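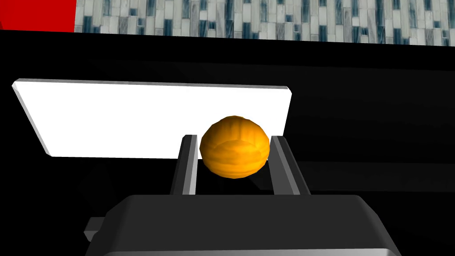 Drasolen 38 Countertop Citrus Press

Manual lever press for oranges, grapefruit, lemons and limes
Made by Kirkegaard
In stock, ships from our Droston warehouse

Overview

The Drasolen 38 is a hand-operated citrus press for home kitchens, small cafes and hotel breakfast rooms. You set half a fruit cut side down on the cone, pull the lever and the juice runs through the strainer into a glass or jug. There is no motor and no cord.

It replaces the older Sernden press, which Kirkegaard stopped making last September. The footprint is the same, so if you bolted a Sernden to your counter, the 38 will drop onto the same holes. The strainer is wider than before and lifts out with one hand. Cones and strainers from the Sernden do not fit.

What fits

The press takes fruit up to 82 mm across. Most juice oranges and nearly all lemons are well under that. Large grapefruit may need to be cut into quarters and pressed a piece at a time. Limes and small mandarins work better with the small cone, which is included.

Thick-skinned fruit gives less juice for its size. Let it come to room temperature and roll it on the counter under your palm before cutting. Cut across the middle, not from stem to base.

Specifications

Body: cast aluminum, powder coated
Lever: steel with rubber grip
Cone and strainer: stainless steel
Height, lever down: 78 cm
Clearance under spout: 14 cm
Feet: rubber, removable for bolting
Colors: cream, black, dark green
Warranty: 2 years

In the box

Press body and lever
Large cone and small cone
Strainer
Drip tray
Four bolts and washers for counter mounting
Hex key

Setting up

Fit the lever first. It slides onto the square shaft and is held by a single screw, which should be tightened with the hex key until it stops. Do not use a power driver. Check the screw again after the first week.

If you are not bolting the press down, keep the rubber feet on and stand it near the front edge of the counter so that you can pull straight down. Leave enough room behind it for the lever to swing up.

Cleaning

Rinse the cone and strainer as soon as you finish. Dried pulp in the strainer holes is hard to shift and usually needs an overnight soak. Both parts and the drip tray can go in the dishwasher. The body cannot. Wipe it with a damp cloth and dry it, and put a drop of food-safe oil on the lever shaft every couple of months.

Do not leave lemon juice standing on the coated body. It will dull the finish, and the warranty does not cover this.

Spare parts

Strainers, cones, grips and drip trays are kept in stock. Please give the serial number on the underside of the base when ordering, as early units use a shorter cone pin. Questions about parts go to Leif Juhl on the service desk.

Customer comments

"Solid. We do breakfast for the whole house on it and it doesn't move. I would have liked a deeper drip tray." Indira Mudaliar

"Heavier than I expected and the dark green is closer to black. Juices well. The small cone is fine for limes." Poul Stougaard

"Second one we've bought. The grip on the first came loose and they sent a new one without any fuss." Auður Bech

Delivery and returns

The press ships in one carton. Unused presses can be returned within 30 days in the original packaging. Return postage is paid by the customer unless the item is faulty.

Page last updated June 4, 2019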